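Ranik box -- skip a month or just cancel?

bavby_mom
2 dogs, 50 lb beagle mix and a tiny one. Box keeps coming with large chews only. Emailed twice, no anser

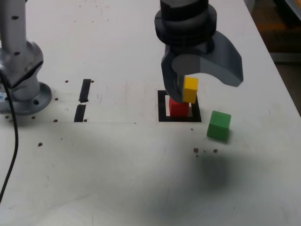 and they still charged me in December. Anyone get thru?

Sheena MacAulay
Change the size in your profile, not by email. Took 3 days for me.

hoarau20
Disagree, profile did nothing. Cancel. Isen lets you pick every treat

bavby_mom
Isen is 20 bucks more tho??

Sheena MacAulay
Yep. And the toys are junk -- mine lasted one evening
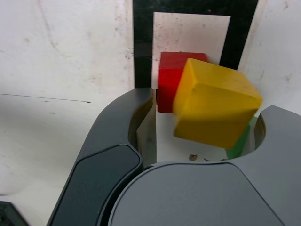
Similar threads
Chews for small dogs
Ranik refund, how long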